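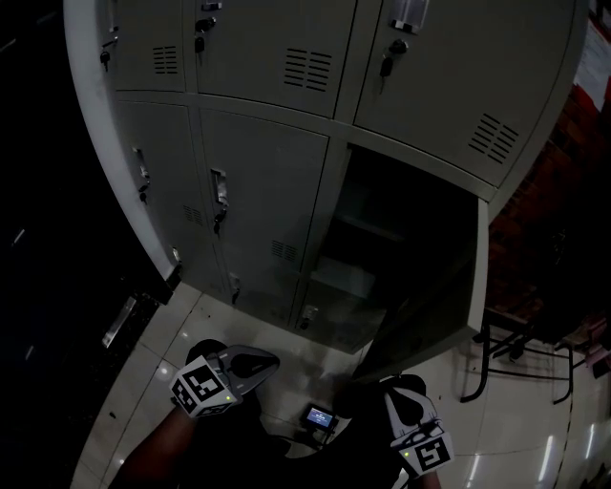
Inga, list admin and keeper of the locker keys, Drondurwood Swim and Row

October 23, 2019

Re: [drondurwood-members] winter lockers??

Hi all, typing this between meetings so forgive the mess. Answering the message below for everyone, as I've had the same question off-list too.

Short version – yes, lockers are changing over for winter. Yes, you need to re-sign even if you've had the same one forever. No, the fee hasn't gone up. Still 30 dollars for the season, check or cash in the envelope at the desk.

> I rented a locker in August and was told it was "through the season"
> but didn't say which season. Do I need to clear my stuff out? Also
> is it true the big ones are going to the rowers only? Seems unfair
> to those of us who swim all winter and have to carry wet gear
> home on the bus. And can we please talk about the smell by the
> back door, it has been weeks now.

OK in order.

August rentals run out at the end of the month. If you're renewing, leave your things where they are, just get the form in. If not, please empty it and leave the key in the lock. Don't take it home "for safekeeping". A replacement key has to come from Brestow and takes up to 3 weeks, and they bill us for the trip too.

Big ones: not rowers only. No idea where that started. First come first served, same as last year, except if you've got a medical reason for needing the space, then write to me directly and I'll sort it. Sharing is fine, put both names on the form. One key per locker though so work it out between you.

Wet gear – hang it on the rail first, then put it away. The doors have vents but they can't do miracles with a soaked wetsuit and a towel rolled up inside it. Which brings me to the smell. I think it's the drain, not the lockers. Plumber has been called twice. Will call agian tomorrow.

Other stuff while I have you:

Pool closes 5 minutes earlier than the sign says. The sign is wrong, the lifeguards are right, please stop arguing with them.

Roof fund is at 400 dollars. Long way to go. Bake sale table needs people, and if anyone has a recipe tastier than last year's lemon bars I'd be amazed, but do try. (Whoever made those, please make them again.)

Lost property box is full. Goggles mostly, one very nice gray fleece. Going to the thrift store soon.

Forms are on the clipboard by the desk. If there's none left, plain paper will do – name, phone, locker number, swim or row. Please write so I can read it!

Replies to me and not the whole list pls, some people get this on there phones at work.

Inga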